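Support Ticket – Follovar Tabletop Simulation Kit
Status: Open, awaiting customer confirmation
Product component: Kitchen counter environment, two-arm configuration
Reported by: Elmarie Du Plessis, Inance
Assigned to: Tudor Grecu, Follovar Support

Summary of issue
The customer is evaluating the kit under a trial license. Episodes in the counter environment end with a placement error although the operator regards the task as complete. The customer reports 15 such errors in 82 episodes. All were run with the default layout.

Customer statement
"Our operators place food items on the tray, and the log then returns a placement error. We need to establish whether the fault lies in our control policy or in the scoring module before we proceed with the purchase."

Entry 1 – T. Grecu
The customer's episode logs were received and replayed in version 2 of the kit. The error was reproduced on the support workstation. The customer was asked to supply rendered views from the main camera, with the display overlay turned off. Two views were received and are attached to this entry.
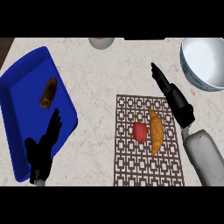
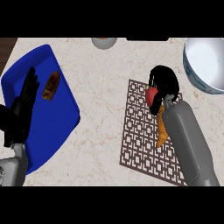 Main camera, default layout: blue tray at left, lattice placemat at right.

Entry 2 – T. Grecu
The scene files match the published layout. No arm calibration fault was found, and joint limits were respected throughout the replay. The scoring module was then examined. It checks the position of each item against the tray boundary stored in the scene file. That boundary is not updated when the tray is loaded at an angle – the module continues to use the unrotated outline. An item near the rim may therefore be scored as outside the tray.

Entry 3 – Emanuel Enache, Engineering
Finding confirmed. The rotation value is read by the renderer but is dropped before scoring. The customer's control policy is not involved. A corrected scoring file has been prepared and passed internal review.

Instructions sent to customer
1. Close all running sessions.
2. Replace the scoring file in the environment folder with the attached copy.
3. Clear the episode cache from the Tools menu.
4. Run the self-test and confirm that item 58, "Container boundary," reports a pass.
5. Rescore the existing episodes. New recordings are not required.

Entry 4 – E. Du Plessis
Steps 1 through 4 have been completed, and the self-test passes. Rescoring is in progress. Please advise whether the placemat is affected in the same manner, as it is also turned slightly in our layout.

Entry 5 – T. Grecu
The corrected file applies to all flat containers and mats, including the placemat. The trial license has been extended to the end of August so that the evaluation may be completed. This ticket will remain open until the rescored results are received.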